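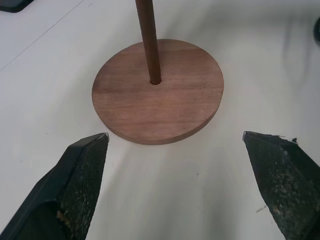 Mehrangiz says I should stop pricing things in my head at two in the morning and just ring Irkero about the lease. She told me so again on the phone tonight, and then she asked what the rent would be, so I had to price it for her anyway.

29 December 2021

The unit is the one behind the old Safavi bakery. Irkero wants 1,000 a month with the heat included, and 200 more if we take the yard. I don't want the yard. Ladan Taheri does, for deliveries, and she is putting in half, so I suppose we will have the yard.

Went over this morning to look at it a second time. It is colder than I remembered. The back door sticks and the sink has only the one tap working. The floor is good, though, and there is a window on the street side wide enough for a real display. I measured it with the tape from the car and wrote the number on my hand, then washed my hands at lunch. Will have to go back.

We still have no name. Ladan likes Pandel, after her grandfather's village shop. I like it too but haven't said so yet, as I was the one holding out for something with "home" in it. Mehrangiz voted for Pandel without being asked.

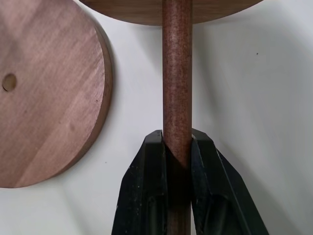
*Wooden discs and the rod.*

Spent the afternoon on the stock list. We have too much for the kitchen and almost nothing for a child's room, and the people who stopped at our stall before Christmas were mostly buying for children. I moved 15 lines off the first order -- trays, mostly, and the tall jars -- and felt better right away. Ladan will want the jars back.

The bank letter came. They want another form, and a copy of the lease, which Irkero won't give us until the bank says yes. I called both. Irkero's office is closed until January. The man at the bank said to send what we had, so I sent what we had.

Soup for dinner, the last of the lentils. Paid the phone bill. The car is making the noise again, only on left turns. I will drive it to the shop on Mandance Street after the holiday and hope it is the cheap thing.

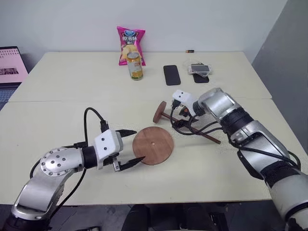 *Round disc, reddish-brown wood.*

Ladan called at nine. She has found secondhand shelving, 3 bays, and the seller will hold it until we know about the lease. I said yes. Then I lay on the couch and thought about the shelving for about an hour. It would have to go on the left wall, away from the sink.

Tomorrow: tape measure, window, stamps. Ask Ladan about the jars before she asks me.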